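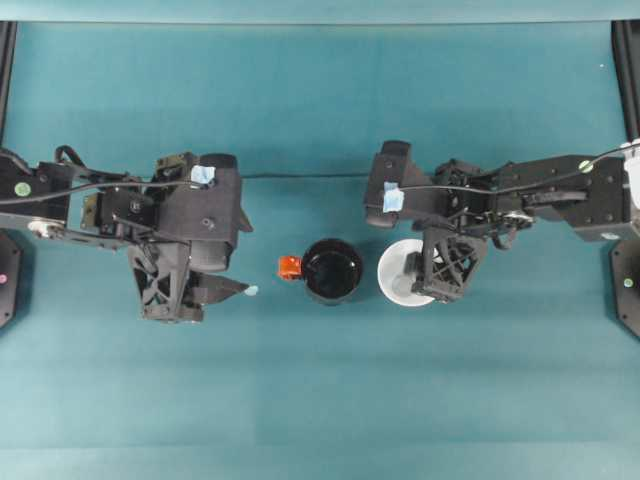
4.2 Fatigue and Navigation Calls in the Second Half of a Desert Race

Figure 2. Two black robotic arms reaching in over a teal tabletop, with a black mug and a white bowl side by side.

We turn now to the part of the study our crews most wanted to talk about, the long stretch after the midpoint when the sun goes down and everybody in the car has been shaken for hours. Each two-person crew kept a voice log through the whole race, and Kagiso Ngubane transcribed every one of them by hand, silt-muffled shouting and all. A navigation call was counted as late when the driver had already started to brake or turn before the co-driver spoke.

In the first 100 miles, late calls were rare in every car and mostly came in dust, when the co-driver couldn't see the next marker any better than the driver could. After dark the picture changed a good deal. The Orkex crew, who had pre-run the course twice, held their timing until the last 30 miles and then slipped quite suddenly. The Ivard crew slipped much earlier but more gently, and they told us afterward - rather cheerfully, given the night they'd had - that they had simply agreed to slow down and stop trusting their notes.

Food and water seem to matter here, though we'd be careful about leaning on that too hard with so few cars. Crews who drank on a timer made fewer late calls after dark than crews who drank when thirsty, but the timer crews were also the more experienced ones, and Archana Srivastava's interviews suggest that the habit came from years of racing together. We can't pull the two apart with the logs we have.

One more thing deserves a mention. Speeds over 80 miles an hour on the dry lake produced almost no calls at all, late or otherwise, and several co-drivers described those minutes as the only rest they got. We left the lake section out of the late-call rates for that reason, and treat it separately in Section 4.3.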